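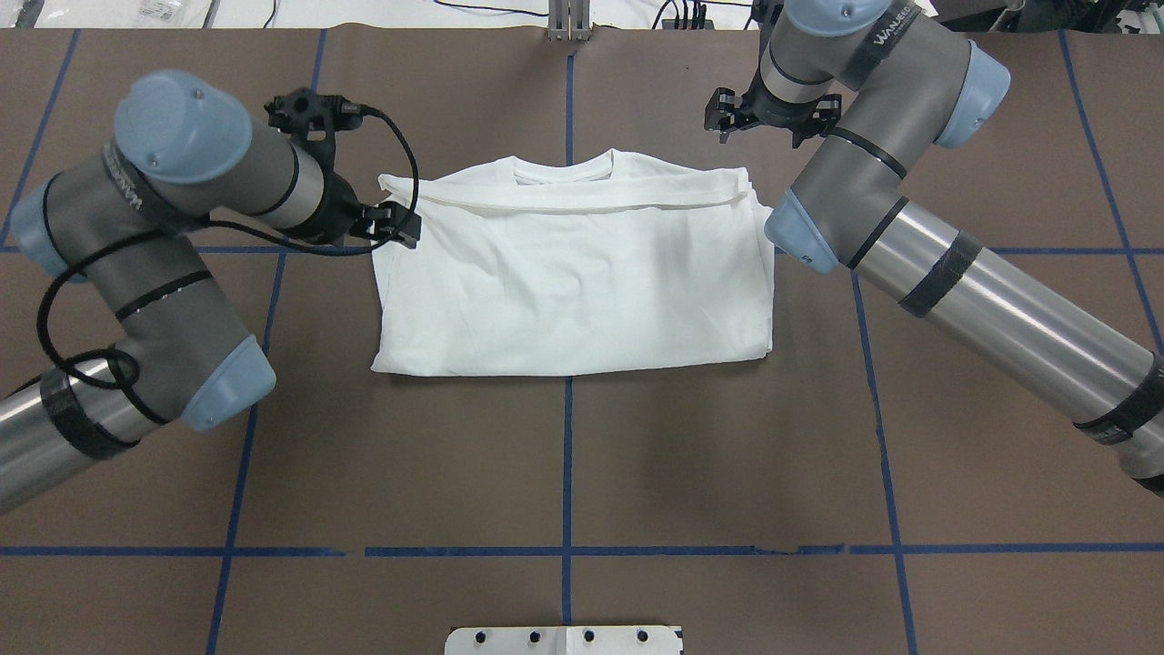 Tolentino is opening a second shop in August, and I'm the one who gets to tell you about it, which makes me very happy because I've been sitting on this news since the spring! My name is Sarla Semwal, I own the place, and if you've ever bought a T-shirt from us you already know most of what we do. We sell plain clothes made from good cotton, and we mend them when they wear out. The plain white tee, with its round ribbed collar, is still the thing people come in for, folded up flat into a soft rectangle with a crease or two across the front, and it will be on the very first shelf inside the door of the new shop too. The new address is 26 Mamar Street, in the old shoe store with the deep windows, and the doors open at 10 in the morning.

I should back up a little. Most press releases start with the company's history and I know you skip it, so I'll keep mine short. I started Tolentino in the back half of a dry cleaner's, with one rail, one sewing machine and a card table. I sold undershirts, mostly, and a gray sweatshirt that I still think was the best thing we ever made (we stopped because the mill that knitted the fabric closed down, and I've never found a match). After a couple of years the dry cleaner retired and I took over the whole room. That's the shop on Rutitz Avenue, and it isn't going anywhere. Same hours, same squeaky door.

What we ran out of was space for the mending. Last year we repaired 3,698 pieces of clothing. I went back through the tickets myself over the winter holidays with a pot of tea, and I had to read the total twice. Only 908 of those were things we'd sold in the first place! The rest came from everywhere: school sweaters, work pants, a choir robe, somebody's grandfather's pajamas, a great many shirts with worn-through elbows. We had bags stacked under the cutting table and along the hallway, and people were waiting five weeks for a patch. Five weeks is too long to be without your favorite shirt.

So the Mamar Street shop is going to be half store and half mending room, and the mending room is in front. I wanted it by the windows, partly for the light (you can't match white thread to white cotton under a yellow bulb, I've tried) and partly so you can see the work being done as you walk by. There will be four sewing machines, two long tables and a pressing station, plus a counter where you can drop off your things without having to squeeze past anybody trying on a jacket. Anyone who has been to Rutitz Avenue at lunchtime will understand why I'm excited about a counter.

Here are the prices, which are the same at both shops. Buttons are free if you bring the button and a dollar if you don't. A small patch or a darn is eight dollars. Collars and cuffs start at 15 and go up depending on how much of the original is left. If you bought the piece from us, the first repair is free, however old it is and whether or not you kept the receipt. We know our own stitching when we see it. Please wash things before you bring them in. I say this with love.

A few people have asked me why we put so much effort into plain T-shirts when you can buy a pack of them at the supermarket. It's a fair question and I'll try to give a fair answer. A tee gets washed more than nearly anything else you own, and the first part to go is the collar. It stretches, it ripples, and after that you only wear the shirt to paint the fence. Ours can be unpicked and replaced. We cut the collar as its own band, we use a stitch that comes out without tearing the body, and we keep the same ribbing in stock from one year to the next. I have a shirt that's on its third collar. It's a bit thin at the shoulders now but I wore it yesterday.

The cotton comes to us through Teltorura, the same small fabric supplier we've used from the beginning, and they've been wonderful about the expansion. For the opening they've set aside 3,000 yards of the heavy white jersey, and that will keep both shops in tees well into next year. They're also letting us have their offcuts, which we'll be bundling up and selling by the bag for quilters and for anyone who needs decent cleaning rags. I gave my mother a bag to try and she has already asked for another one.

Now for the part I've been looking forward to writing. We're going to teach classes! I get asked all the time if I'd show somebody how to darn a sock or take up a hem, and I've always had to say no because there was nowhere for them to sit. At Mamar Street we can clear one of the long tables at 6 in the evening, once the day's mending is put away, and fit eight people around it. The first class will be basic repairs by hand: buttons, hems, small holes, and how to tell when a seam is about to let go. The second will be patches, both the kind you hide and the kind you show off. The third is all about looking after what you have, so that means washing, drying, folding and storing, and what to do about the yellow marks under the arms (cooler water and more patience, usually, and please put the bleach down).

Each class runs for two hours and costs 20 dollars, and that covers needles, thread and something to practice on. Bring your own mending as well if you have it. You don't need to have sewn before. If you've sewn a lot, you might be a little bored in the first one, so start with the second. Teenagers are welcome, and younger kids can come along with a grown-up. If the evenings fill up I'd like to add a morning class in the fall, but let me get through the opening first.

We're also hiring. I need two menders and one person for the shop floor. For the mending jobs I'd like someone who's comfortable on an industrial machine and neat with a needle, and I don't mind where you learned it. One of the best menders I ever worked with came from a tent repair company. The floor job is more about being kind to people who come in a hurry, and keeping the shelves straight, and remembering who wanted a call when the navy came back in. All three jobs are year-round and paid hourly, with paid time off and as many white T-shirts as you can reasonably wear. Come by Rutitz Avenue and ask for me, or leave a note at the register with your phone number on it.

On opening day there'll be coffee and lemon cake from 10 until it runs out. Bring one piece of clothing that needs a button and we'll sew it on for you while you wait. We'll have the full range of tees in white, gray, navy and a new rusty red that I changed my mind about several times and now love, in sizes from extra small to 4XL, and the sleeves on the bigger sizes have been recut after a lot of good advice from customers. Thank you to everyone who came in and waved their arms around in the fitting room for me. The new sleeve is much better.

If you have a repair waiting at Rutitz Avenue right now, it stays at Rutitz Avenue, and your ticket is still good. Starting in August you can pick which shop you'd like to collect from. Tell us when you drop off and we'll write it on the tag.

Reporters and anyone else who'd like to see the mending room before it opens are very welcome. I'm at Mamar Street most afternoons, painting shelves, and the side door is usually propped open. Knock loudly, as I tend to have the radio on.

Press contact: Sarla Semwal, owner, Tolentino. Messages can be left at the Rutitz Avenue shop during opening hours.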